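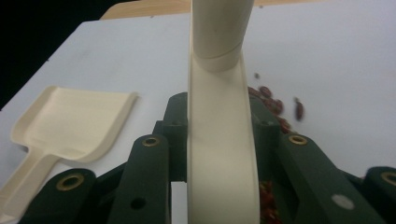

*Fig. 1. Cream plastic chute: closed tube with collar, opening into a trough.*

# Session 4: Ceasefire claims and how little they tell you

Notes by Digby Pomare. Read before the seminar and bring a marked-up copy. The Simberg cuttings pack is separate and you will need it for the exercise at the end.

## Where we had got to

Last session we looked at who gets quoted when fighting starts. The short version: whoever has a working phone and a reason to pick it up. I said then that I thought the stopping of a war was reported worse than the starting of one. Several of you wrote in your journals that this was unfair to reporters. Perhaps. Have a look at the Simberg pack and tell me again.

## The case

The Simberg truce was announced in September, after a summer of shelling along the Florkenetti road. The announcement came from one side's press office. The other side confirmed it through a spokesman who was not named and who gave a different starting hour. Most outlets ran the first version with the first hour. The Flukico wire ran both hours, in separate paragraphs, without pointing out that they clashed.

Within two days each side had accused the other of breaking it. This is normal. The interesting part for us is what "breaking" was taken to mean, and by whom.

## Words to distrust

**Ceasefire.** Used for a signed text, a verbal promise, a pause for the wounded and a quiet night. Ask which. If there is a text, ask whether the reporter has read it. In the Simberg coverage I can find one article that quotes a clause directly, and it is by Rhys Ashby, who had a photocopy.

**Holding.** "The ceasefire appears to be holding" usually means that the writer has heard no bad news from the places they can reach. The Florkenetti end of the line could not be reached by anyone for most of the period. A truce nobody is watching will always look as if it holds.

**Violation.** A count with no agreed unit. One rifle shot may be a violation. So may a four-hour barrage. More on this below.

**Sporadic.** I have never seen this word defined in a news report and I don't expect to.

**Monitors said.** Which monitors, standing where? A monitor who hears a bang from a hotel roof is a source for a bang. The direction is a guess and the culprit is a bigger guess.

**Local sources.** Sometimes a farmer. Sometimes the press officer's cousin. You should assume neither and mark it as unknown.

## The numbers

The figure everybody repeats from that autumn is 3162 violations. It is in nearly every year-end summary and it has since turned up in two textbooks, which gave it a solid look it hasn't earned.

It comes from the Bright log, a running tally kept by a small monitoring office in the town. The log is public and you should go and read some of it. You will find:

- an "event" is whatever the duty officer wrote on one line
- a burst of machine gun fire is one event, but so is "shelling, all evening"
- on some nights the same incident has been entered twice, from two posts, with times a few minutes apart
- there are blank days, and the log doesn't say whether they were quiet or whether the office was shut

One side's ministry took the same log, threw out everything it judged to be unproven, and published 431. The other side's ministry said the true number was "well over 1000", gave no list, and was quoted just as often.

So we have three figures. The temptation is to settle in the middle and call that balance. Please don't. The three figures measure three different things, one of which may be nothing at all. Averaging them gives you a fourth figure that measures nothing either.

A fair sentence would be something like: "A monitoring office in the town logged 3162 entries, which it does not sort by size and some of which appear to be repeats." It is clumsy. An editor would cut it after "entries" and you would have to argue. Ashby did argue, by his own account, and lost on two occasions out of three.

## Who gains from a broken truce?

I am wary of this question because it makes students feel clever. It is easy to find someone who gains from anything. Still, it has some use if you ask it of the *claim* and leave the event alone. Who gains from saying today that the truce was broken yesterday?

Look at the dates in the pack. Accusations from both sides bunch up in the days before talks. The Bright log shows no matching rise in entries. There are at least three ways to read that:

1. Both sides were inflating their complaints to get a better seat at the table.
2. Reporters were paying more attention before the talks, so complaints that would have been ignored got printed.
3. The log is poor and missed a real rise.

I lean towards the second, though I can't prove it and neither can the people who lean towards the first in print. If you write about this in your essay, say which reading you prefer and what would change your mind. I take marks off for certainty you haven't paid for.

## Maps

Short section, as we ran over last year. The map used by most outlets shows a clean line with a colour on each side. It was drawn from statements by both armies. Where they disagreed the artist split the difference, and this is admitted in a note which dropped off when the map was reprinted. No one who has been to Simberg describes a line. They describe posts on some hills and a lot of ground between them that belongs to whoever drove through last.

When you see a map in a report, look for its date and its source. If either is missing, treat it as decoration.

## What I am not saying

Some students leave this session believing that nothing can be known and all reporting is lies. I'd ask you not to, partly as it produces dreadful essays. People were shelled on the Florkenetti road. The hospital admissions are on paper. The bridge was down, and several unconnected witnesses say so. Doubt should be spent where the evidence is thin, and it costs some work to find out where that is.

## Exercise

In pairs, using the pack:

- Take the Flukico wire story on page 2 and underline every statement that has a named source. Circle the rest.
- Rewrite the opening paragraph so that each claim carries its source. You may not make it longer than the original by more than one line.
- Find the earliest use of 3162 you can. Note what words came with it and which of them had gone by the latest use.
- Compare Ashby's report of the truce text with the ministry's summary of it. List any clause that appears in only one.

Bring the results on paper. I will collect them.

## Reading

The Bright log, first month only, including the officers' notes in the right-hand column. Ashby's three dispatches. The reprinted map with and without its note. The two textbook passages are optional, and short.

Essay titles are due by February 28, 2021. Titles containing the phrase "fog of war" will be sent back.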